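The carrier bag has a thickness problem

A conventional supermarket carrier is specified by film thickness, in microns, and by the resin it is blown from. Neither figure tells the buyer much about how it will behave at the handles, where most bags fail. At the Britstead test house, a plain building behind the bus depot, the handles are where the work starts.

The standard routine is a jog test. A bag is loaded with dried peas in inner sacks, hung from a bar and lifted and dropped through a short stroke until something gives. Last July the house ran 216 bags from 4 suppliers, all sold to small grocers as reusable. Of these, 71 tore at the base of the handle before the target number of lifts. A further 41 stretched so far that the handle would have cut into a shopper's fingers, although the film itself held.

Su-bin Ki, who wrote up the results, puts the difference down to sealing temperature. A vest-type bag is made from a tube of film, flattened, gusseted, welded at top and bottom, then stamped to leave the handles. If the welding bar runs too cool, the layers peel. If it runs too hot, the film thins beside the weld and tears along a clean line — a fault that looks like a good seal until it is loaded.

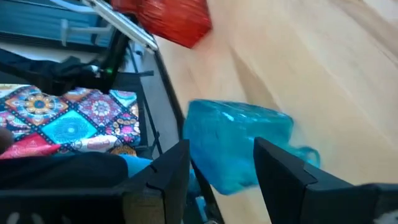
Abbas Farahani disagrees on the cause, and said that the stamping die deserved more of the blame: a worn blade leaves a nick in the curve of the handle, and a nick will run under load whatever the temperature of the bar.

The two accounts can be separated by looking at where the tear begins. Bekier, a converter with a single line making bags for market traders, changed its die on a Wednesday and left the heat settings alone. Handle failures fell by around a third. The remainder began at the weld.

Recycled content complicates matters. Reclaimed film arrives with mixed melt behaviour and small hard specks, known in the trade as gels, and each gel is a weak point. Most converters compensate by making the film thicker, so the bag uses more material to do the same job.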